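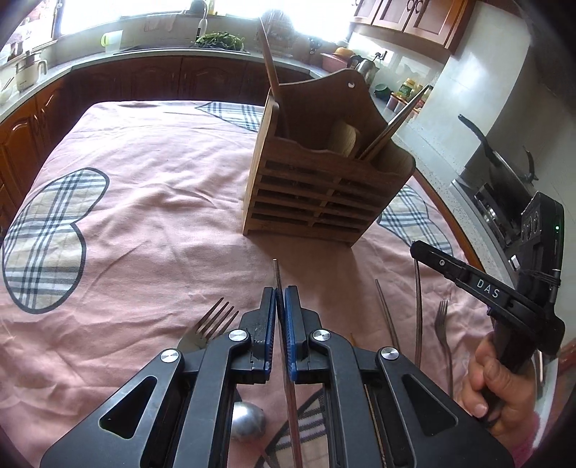
*Besteck einräumen am Küchentisch, zwei handgeführte Greifer, Holzständer in der Mitte.*

**Betreff:** Re: Entwurf Arbeitsregeln für Aufnahmen in Wohnküchen, Abschnitt 3 und 4

Liebe Liste,

vielen Dank an Gleice für den Entwurf. Ich habe ihn zweimal gelesen und antworte zuerst auf die Punkte, bei denen ich eine andere Meinung habe. Bitte entschuldigt, wenn ein Ausdruck nicht ganz richtig ist, Deutsch ist meine dritte Sprache.

> Am 8. Oktober 2022 schrieb Gleice Guimarães:
>
> 3.1 Vor jeder Aufnahme wird die Arbeitsfläche vollständig geräumt. Tischdecken mit Muster sind zu entfernen.
>
> 3.2 Metallbesteck darf nur einzeln und liegend gegriffen werden.
>
> 4.1 Eine Sitzung dauert höchstens 90 Minuten, danach folgt eine Pause.
>
> 4.2 Die Person prüft vor dem Beginn die Fingerpolster beider Greifer und trägt das Ergebnis in das Blatt ein.

Zu 3.1: Das Räumen der Fläche verstehe ich, das Verbot der Tischdecken nicht. Wir nehmen in Wohnungen auf, und in Wohnungen liegen Decken auf dem Tisch. Die Decke auf dem Foto ist rosa mit großen karierten Herzen, und das ist für eine Bilderkennung sicher schwieriger als eine graue Platte. Trotzdem möchte ich solche Tische behalten. Mein Vorschlag für den Text: »Tischdecken bleiben liegen, wenn sie glatt sind und nicht über eine Kante rutschen können. Das Muster wird im Blatt notiert.«

Zu 3.2: »Liegend« ist mir zu streng. Ein dünner Stiel, der zwischen den Backen senkrecht steht, lässt sich in einen Ständer viel leichter einsetzen. Ich würde schreiben, dass Gabeln mit den Zinken von der freien Hand weg gehalten werden. Messer sollten einen eigenen Absatz bekommen – im Moment kommen sie im Entwurf gar nicht vor.

Zu 4.1: 90 Minuten sind zu lang. Bei Khalaf haben wir nach 60 Minuten gewechselt, und auch da haben sich zwei Personen über das Handgelenk beklagt. Lorne Dufour hatte damals eine Tabelle mit 111 Sitzungen gemacht. Lorne, hast du sie noch? In fast allen Fällen kamen die fallen gelassenen Teile im letzten Drittel vor, so habe ich es jedenfalls in Erinnerung.

Zu 4.2: Einverstanden. Ich bitte nur um einen Zusatz: Auch die Kontrollleuchte am Gehäuse soll vor dem Start angeschaut werden, und zwar bei jedem Gerät extra.

Es fehlt mir außerdem eine Regel für den Herd. In vielen Küchen ist er sehr nahe am Tisch. Ich schlage einen neuen Punkt 3.5 vor: »Während der Aufnahme ist der Herd aus. Pfannenstiele zeigen nicht in den Arbeitsbereich.« Solange Falcão wollte dazu noch etwas über Gashähne schreiben, vielleicht kann man beides verbinden.

Eine Frage noch zur Form: Gilt das Dokument auch für die Gruppe in Zakthorpe, oder behalten sie ihre eigene Fassung mit den 19 Punkten? Wenn beide gelten, brauchen wir einen Satz, welche bei einem Widerspruch den Vorrang hat.

Ich kann die Änderungen selbst in die Datei eintragen, wenn Gleice einverstanden ist. Die neue Fassung soll ja im Dezember fertig sein.

Mit freundlichen Grüßen
Ivone Damasceno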